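Mon 4 November

Irnthorpe bench notes, tablecloth and crockery, continued from the page with the coffee ring.

Oana Moldovan wants it on record that the waffle cloth was her idea and that she stands by it. Fine, it's on record. I wanted the plain oilcloth from Jarneo, which wipes down in one pass and has the personality of a shower curtain. The waffle one has a nice hand to it, stays put at the corners, and holds on to every smudge it has ever met. It went through the wash at 99 on the machine's own dial, which I'm told is for hospital sheets, and came out the same shade of beige with the same opinions.

Layout as agreed: plate in the middle, packets and the toothpaste kept out toward the edges so there's room to work. The toothpaste is on the list because Tiago Bastos wrote the list and he shops like a man leaving for the airport.

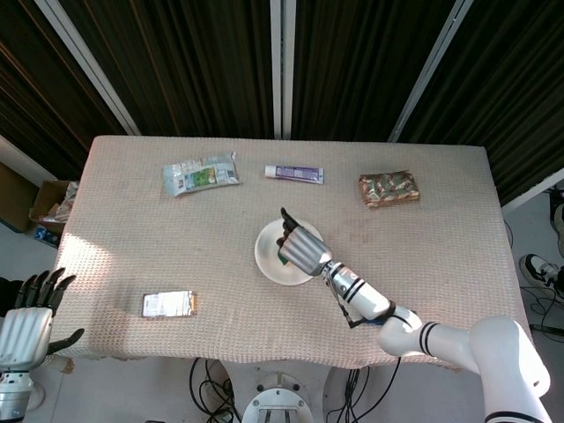

Plate is stock item 423, white, plain rim. We have had the argument about patterned plates and I'm not having it again before February. White shows the dirt, the dirt is the point, and the flowered ones from Setarness can go back in their box and be pretty in there.

Sponge: the two-sided kind, green scourer, yellow foam. Bought a sleeve of 10. The off-brand ones from last time shed little green crumbs into the waffle and I spent a good part of an afternoon picking them out with tweezers, so if anyone is tempted by the bargain bin again, the tweezers are in the second drawer and they're yours.

Still to settle is which side goes on the plate first. Oana says foam, always, then scourer for what's left. Tiago says scourer and be done with it. I say whichever, as long as the person writing it down writes down which. Last week's sheet says "sponge side," and I'd like whoever wrote that to come and see me.
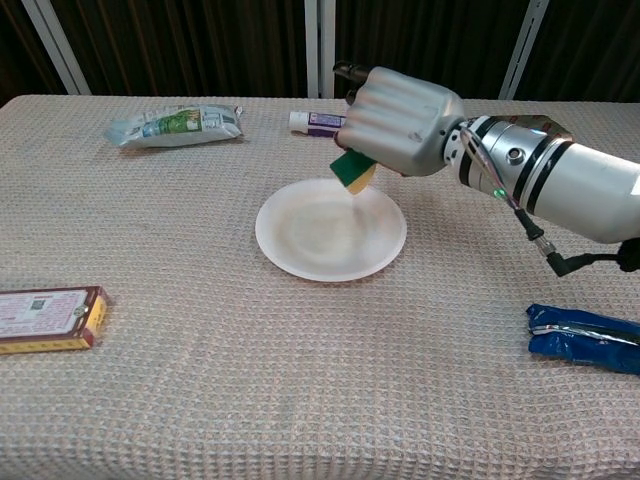 Other business. The Furtună order is short again: paid for two cloths, got one cloth and a very polite leaflet. Have written to them. If the second one ever turns up it goes straight on the shelf as a spare and does not become somebody's picnic blanket.

Packets go back in the crate by size, flat ones on top. Please stop standing the toothpaste on its cap, it falls over in the crate and then everything leans on it.

Next: try lemon soap on the smudges in a corner of the cloth first. Ask Tiago where locker key 129 went. Buy tea.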